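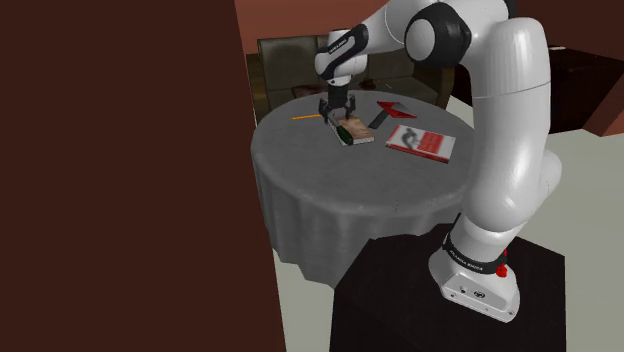 Keeping a Town Library Open: A Conversation With the Director of the Cullo Public Library

The Cullo Public Library has served its town and the farms north of it from the same brick building on Daneshvar Street for most of its history. Last October the library board approved a new plan of service, the first in more than a decade. The director, who began at the library as a part-time shelver, met with the newsletter in her office before the doors opened at 10 a.m.

The plan commits the library to longer evening hours, a larger budget for adult nonfiction and the end of overdue fines on all materials except equipment. The director said the question of fines had taken up more of the board's time than any other.

"We had 1,391 cards blocked when we ran the report," she said. "A great many of those belonged to people who owed less than the price of a paperback. They had stopped coming in. Some of them had stopped sending their children in, and that troubled the board a good deal."

Blocked cards were restored over the winter. Patrons are still billed for items that are lost or badly damaged, and the director said she expects that policy to stay in place. "A book has to come back for the next person to read it. We have kept that rule, and we remind people of it by mail and by phone." 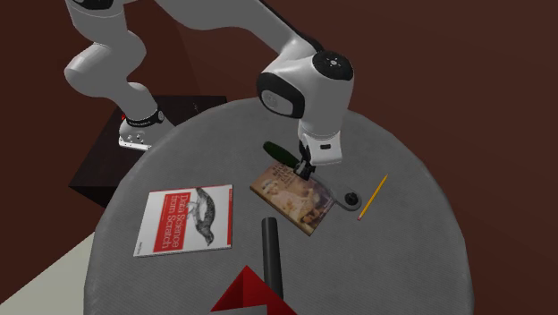 Hours and Staffing

Under the plan, the building stays open until 8 p.m. on 4 evenings a week. The change followed a survey of cardholders, to which 306 households replied. Most asked for evening hours ahead of any new program or purchase.

"People work at the Plestix plant, and the shifts there end after we used to close," the director said. "They told us that very plainly. One man wrote that he had paid library taxes for years and had been inside the building only to vote."

The library added 2 part-time positions to cover the new schedule. Both were filled from within the county. The director acknowledged that the summer schedule remains difficult, when staff vacations overlap with the children's reading program, and said she has asked the board to consider a seasonal position in the next budget.

She was also asked about the branch at Zornus, which was reduced to a book drop and a small reading room after the roof was damaged. She said that repairs are complete and that the question now before the board is one of operating money. "I would like to give the people of Zornus a date. I do not have one, and I will not offer one until the funds are in hand."

The Nonfiction Collection

Much of the adult nonfiction collection was bought in a single period of generous state grants, and it has aged together. The director described finding tax guides, travel books and computer manuals on the open shelves that were older than several members of her staff. Withdrawn titles are offered first to the schools and then at the spring book sale.

Replacement purchases have favored health, home repair, personal finance and technical subjects. Requests for the last of these have risen, according to the director, as the community college has moved more of its courses online.

"A student who is taking statistics at her kitchen table needs the book at hand for a whole term," she said. "Three weeks does not help her. We now allow two renewals on anything in that part of the collection, provided there is no hold."
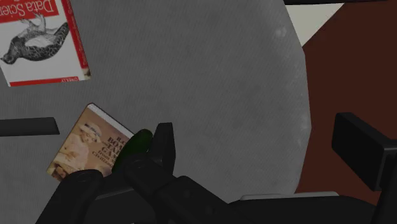
A data science title, at upper left.

Asked what she would change if the budget allowed, the director spoke of the meeting room, where the heating is unreliable and the chairs date from the last renovation. She would also like to see the local newspaper files indexed. The present card index stops partway through the run, and inquiries about family history are answered by staff turning pages by hand.

The board will review the plan after its first full year. Copies are available at the circulation desk, and written comments may be left there or returned through the book drop.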